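Stop telling me to rinse

Sunday, May 3, 2026

Quick one this week because I've got a roof leak and no patience. It's about bins. It's always about bins with me, I know.

Plolerside changed its collection again in December. New leaflet, new colours, new rules on lids. Lids on, this time. For years it was lids off, and anyone who left them on was made to feel like they'd personally poisoned a river. Now it's lids on and no explanation, just a cheerful arrow. Fine. I'll do lids on. But don't act as if it was always lids on.

My actual gripe — the whole thing is pushed onto the person standing at the sink. Rinse it. Squash it. Don't squash it. Check the number in the little triangle, which you need a magnifying glass for. Peel off the film. I had 14 separate instructions on that leaflet, for one household, for stuff I didn't ask to be wrapped in plastic in the first place.

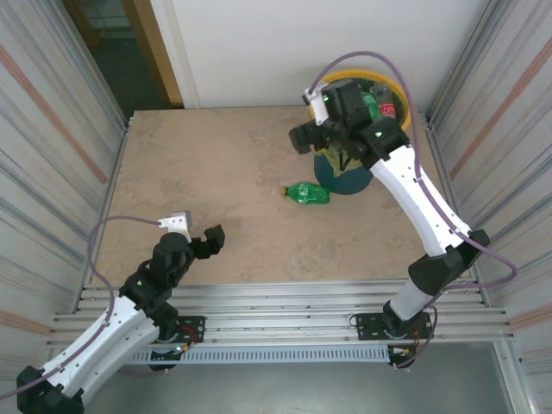

And the shops get off lightly. Went into the Cledine on the high street for a cucumber, and a loose one costs more than a wrapped one. More! For less stuff! You can put as many arrows on a leaflet as you like, people will buy the cheaper cucumber. I did. Not proud of it.

I'm not against recycling, before the emails start. I got 2 emails last time, both from the same man. I sort mine, I've sorted it for years, I'll carry on. What I'm against is the tone. The idea that if the system's a mess it's becuase Mrs So-and-so left a bit of yoghurt in a pot.

Deposits. That's what I'd do. Put money on a bottle and people bring it back, kids especially. When I was small we'd go round the back of the football pitch after a match and come home with pockets full of change. Never saw a leaflet. Never needed one. The pitch was spotless by teatime.

The usual objection is faff. Small shops haven't got the space for returns, and I do have sympathy there, the Effiong family shop by us can barely fit a pushchair down the aisle. So don't make them do it. Put the return points where there's room. Supermarkets have car parks the size of a village, they can lose a corner.
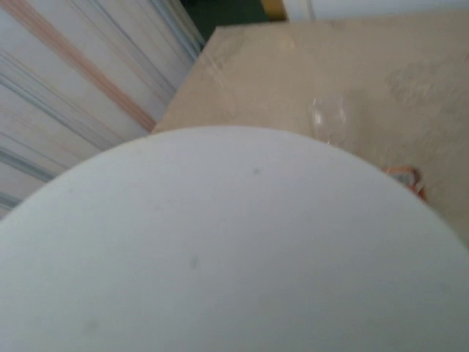 Stuna Residents' Group — Opinion Pages

Other objection, it puts prices up. Well, it does till you take the bottle back, then it doesn't. That's the point of it. If you can't be bothered, somebody else will pick it up and have your money, and good luck to them.

What I'd want from the council meanwhile is small. One leaflet that stays the same for more than a year. Plain words. "Plastic bottles, lids on, don't worry too much." I'd frame it. And a second collection in the weeks after Christmas, when every bin on our road has its lid up and the wind does the rest of the sorting into my hedge.

Anyway. Roofer's here, or someone in a van is. Have your say on the noticeboard by the hall door if you disagree, and please use the pins, not the sellotape, it takes the paint off.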